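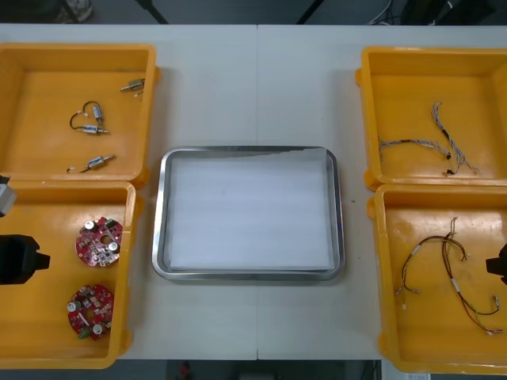
benchrat_lou

Posted February 12, 2023

I've been asked to write the one-page rule sheet for our kitting cells at Huslow and I'd like some outside eyes before it goes up on the wall. Two arms per table, yellow bins for parts, one lined steel tray for the kit. Boards and motors to the left of the tray, harnesses to the right. What I have so far:

1. One part type per bin. No stacking boards.
2. Tray liner is changed every 20 kits or when it's torn.
3. Only one gripper over the tray at a time.
4. Boards are gripped by the edge, never by a component.
5. No hands past the table edge until both arms are parked and the cell is in hold.

Rule 3 is the one people argue about. It costs cycle time. I still want it.

Loose cable is the other problem. The left arm can pick a board the same way all day. A harness is never in the same shape twice. 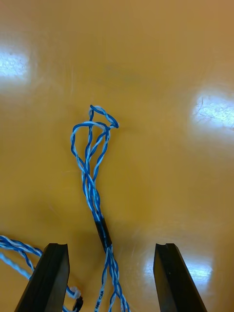
So I want a rule that says the gripper closes on a sleeve or a taped section if there is one, and stays off the connectors and off single strands. I don't know how to write that so an operator can check it. Our programmer says it belongs in the pick settings and has no business on a wall sheet.

Clolgate_Dan

Your programmer is half right. Put it in both. The settings say where to grip, the sheet says what a bad grip looks like so somebody stops the cell. Ours reads "If a connector is carrying the weight, hit hold." Short enough to remember.

I'd drop rule 2 as written. Change the liner at shift start and whenever it's marked. People lose track of kit counts.

benchrat_lou

The cell counts kits for us, so the number is easy. But I'll add "or marked." I like the hold wording and I'm going to steal it.

tapeandties

I disagree with rule 3. We ran that way at Verbruggen and it made sense in the first month. After that the zones were set properly and both arms could be over the tray with a fixed gap. If your zones are good the rule is slowing you down for nothing. If your zones are bad, a sheet of paper won't help.

benchrat_lou

Rigid parts, sure. With a harness hanging off one gripper, the zone covers the arm and doesn't cover the cable. A tail can swing well outside it. The right arm may lift a harness while the left one sets a board down, as long as only one of them is over the tray. That's how I have it worded in the long version.

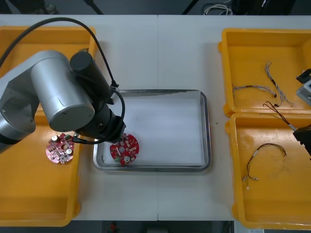 Clolgate_Dan

Then put the long version on the wall. "Only one gripper over the tray" sounds like the other arm has to sit parked, and your operators will read it that way. Also say what happens when a part gets dropped. You have nothing on that. Ours goes in a reject bin even if it looks fine, and the drop gets logged.

tapeandties

OK, the cable tail is a fair point. I'd still review it in September with real numbers — take 100 kits with the rule and 100 without, same operator, and compare.

Dropped boards to reject, agreed. Dropped harnesses we just retest.

rustum_line4

Reading this from the Rustum side. Rule 5 is the only one on your list that can hurt a person, and you have it last. Move it to the top and make it bigger. And say who is allowed to release the hold. On our line it's the person who pressed it.

benchrat_lou

Moving it to number one. Release by the person who pressed it is what we do already, it just was never written down. Dropped parts will be a new rule, boards to reject and harnesses to retest. I'll post the revised sheet in this thread once the shift leads have marked it up.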